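Unit 2: Wrapping and setting down single goods
Course handout, Packing and Stores Work, Huvancombe
Prepared by Brândușa Coman

Read this before the practical. It carries on from the unit on cartons and assumes you already know the difference between primary wrap (touches the goods) and transit wrap (comes off at the receiving end).

Clear wrap is used where a picker or a customer has to see the item without opening it. It keeps dust and finger marks off. It gives very little protection against knocks, so anything breakable still needs padding in the carton. The Hotura depot gets through roughly 2,000 clear bags a month, rising to 2,900 in December, and most of the returns it looks into come down to a poor seal or the wrong size of bag.

Choosing the size. Lay the item flat and allow two fingers' width on each side. A bag that is too big folds under the item and makes it slide. A bag that is too tight splits at the corners, often after it has left the bench.

Setting down. Wrapped goods go on the far half of the table, with the near half kept for handling. Leave a gap between items so that each can be lifted without dragging its neighbour. Unwrapped goods may share the table during sorting but must be dealt with before the table is cleared.

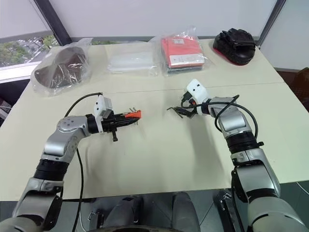

Fig. 1. Four items on the far half of a cream-coloured table, three of them in clear plastic.

Table surfaces. A pale, plain top is preferred for this work. Clear film is hard to see against a patterned surface, and offcuts get missed and end up in the next carton. Wipe the top at the start of each session and again after any spill.

Labels. Put the label on the flat side of the wrap, away from the seam. At Ashour and Gostia the stock number goes above the barcode. Elsewhere it goes below, so check the site sheet.

For the practical, bring the site sheet and your notes on seals. We start at 9.30 in the lower workshop. The written task is question 4 in the unit booklet, one side of A4.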